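Sima type scale

The Sima type scale is a questionnaire used to sort people by how they prefer to handle everyday decisions, company and change. It is taught mainly in short workplace courses and is sold in print and online by Tololwood, a training publisher. The scale belongs to the same family as other four-letter and colour-based personality tests, but it uses two axes instead of four and gives a person one of six types.

Gloves and knitwear on a light wooden surface 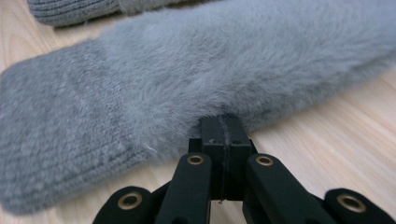
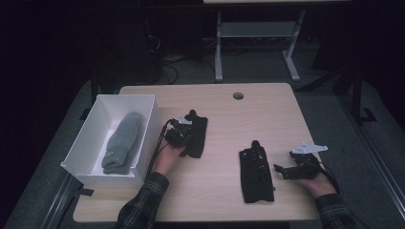 Structure

The current form has 147 statements. Each is answered on a five-point line from "never like me" to "always like me". The first axis, called pace, covers how quickly a person likes to settle a question. The second, called reach, covers how many other people they like to bring into it. Scores on each axis are split into bands, and the bands are combined to give the six types: Anchor, Scout, Host, Drafter, Mender and Runner.

A person whose score falls within three points of a band edge is given two types, written with a stroke (Host/Mender). Older versions forced a single result.

History

The scale grew out of a longer survey named Idel, which had 319 statements and took most of a morning to complete. Idel was written for career counselling in secondary schools and gave no types, only a page of scores. Counsellors found the page hard to explain to students, and a shorter version with named types was drawn up for adult use. The name Sima was kept from the working title of that version.

A revised form was released in September, three years after the first. It dropped the questions about hobbies and changed the wording of the reach items, which many people had read as asking about shyness.

Use

Most people meet the scale in a half-day course, where results are handed out in sealed envelopes and discussed in pairs. It is also used by some community colleges and sports clubs. The publisher's handbook advises against using it for hiring or for deciding pay.

Reliability

In the Skommont trial, 600 adults filled in the form twice, five weeks apart. Of these, 472 received the same type both times. Most of the others moved to a neighbouring type, usually between Drafter and Anchor. The pace axis was steadier than the reach axis.

Critics have said that the bands cut an even spread of scores into groups that look more separate than they are. They also point out that the type descriptions are mostly favourable, so readers tend to agree with whichever one they are given.

See also

Personality questionnaire
Career counselling
Self-report survey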